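Painter's tape, the blue kind, one wide roll and two narrow. Bought in August for the back room repaint and for marking out tables. Brand is Dastance, came from the Gulitz shop on the corner. Notes while I still remember any of it.

Short version: good tape, bad core, overpriced in the wide size. I'd buy the narrow again.

## Sticking

On painted wall, great. Went on at lunch, left it overnight, came off in one long pull with no paint on the back. Did the window trim the same way. One spot by the radiator lifted a flake but that paint was bad already.

On glass fine. On the rough brick by the door, forget it, falls off before you get the roller out.

On paper and card it's a different animal. Sticks right away and you do not get a second go. Lay it straight the first time or live with it.

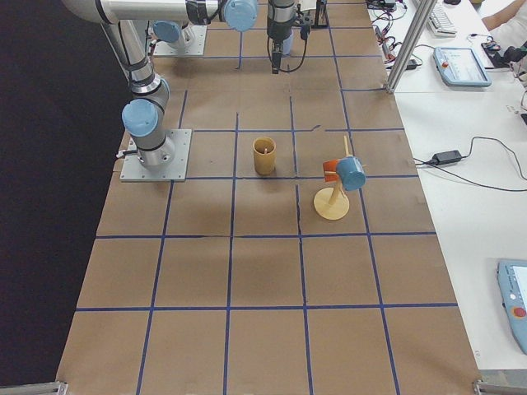 *Blue tape grid on brown kraft paper. Lines a little uneven.*

For long runs I now pull out an arms length, tack the far end, then press down from the middle. Much straighter than unrolling along the surface. Learned that on the skirting board, after two crooked tries. A long metal ruler helps if you have one – mine is bent.

## Tearing

Tears by hand, no scissors needed. But the tear is never square. You get a ragged end every time and on a wall that means touching up the corner with a small brush. Where two strips cross you get a bump, and if you paint over the bump it bleeds. Cut the corners with a blade. A new blade, not the one that's been in the drawer since whenever.

The old Grokitz tape tore cleaner, I think. Also left glue on everything, so no, not going back.
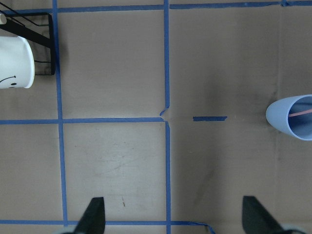

**Gunawan Workshop – Fixtures & Finishing**

## Bleed

Three colors tested over it: white ceiling paint, the gray-green for the walls, and a dark red on one shelf. White, no bleed. Gray-green, a hair of bleed near the floor where I didn't press hard enough. Red was the worst, but it was thin paint and I put too much on. Run a thumbnail down the edge before you start. A plastic card is better, your thumb gets sore after one wall.

Märta Boström did the hallway with the same roll and got almost nothing through. She seals the edge first with a thin coat of the old wall color, lets it dry, then does the new color. Takes longer. Her lines are nicer than mine so probaly worth it.

## Removing

Pull it while the last coat is still a bit soft. Back on itself, low angle, slow. I left one strip up for most of a month behind the cabinet and it came off in little pieces, took a whole evening with a plastic scraper and some warm soapy water. The label promises longer than that. Wouldn't trust it.

From paper it takes the top layer along, every time. If the paper matters use something weaker.

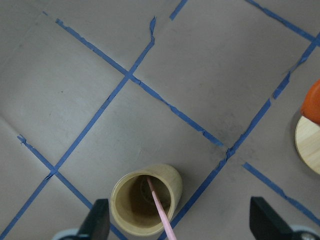

*Narrower strips would do. Torn edges, bamboo cup at the bottom.*

## The core

Cardboard core on the wide roll got crushed in my bag on day one and after that the roll wouldn't spin on the dispenser. Had to peel it off by hand, and it splits down the side when you do that. Lost a good 30 feet to strips that went skinny and then to nothing. The narrow rolls were ok.

Also the end dissapears. Fold a tab over when you stop. Yes, every time.

## Price

Narrow is fair. Wide costs more than double and isn't double the width, I measured. A case makes sense if you're doing a whole house. For one room and a few tables, two narrow rolls and you'll have some left over.

## Verdict

Four out of five narrow, three wide. Would be four if they fixed the core. Haven't tried it outdoors or on fresh plaster so can't say. Next up is the green one for the bathroom – will add to this page when thats done.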